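Foro Ostdale CF > Primer equipo > Empate en casa contra el Murnlow

grada_norte
Otro 0-0. Tuvimos el balón y no tiramos entre los tres palos hasta el minuto 30. Kocabaş lleva 9 partidos sin marcar y sigue de titular.

tejo74
No estoy de acuerdo. Kocabaş fija a los dos centrales, el problema es que no le llega un centro en condiciones.

Lateral_Zurdo
Para mí el mejor fue Niazi, sacó dos mano a mano. Yo voy el domingo al campo del Bravance: 290 km, salgo a las siete. Alquilo piso con cama grande y me sobra media, si alguien se apunta a pagar a medias que escriba.

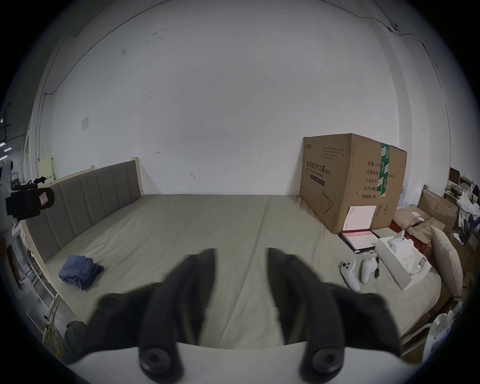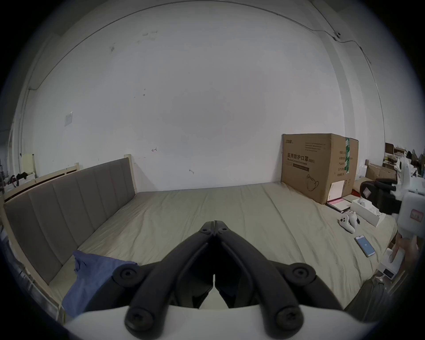
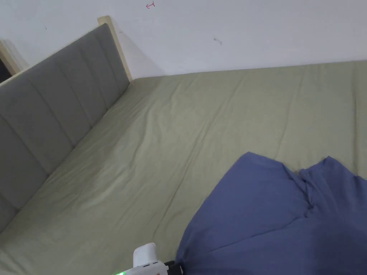
La cama, con la bajera puesta.

Y sobre el once, yo metería a Hashmi por la derecha. Con dos puntas solo perdemos el medio campo.

grada_norte
Hashmi no defiende. Contra el Bravance nos hacen un roto por esa banda.

tejo74
Pues el año pasado jugó allí y ganamos 0-1. ¿Cuántas entradas mandan?

Lateral_Zurdo
500 — se recogen en taquilla con el carné.

grada_norte
Voy en coche y vuelvo en el día. Sigo diciendo que Kocabaş al banquillo.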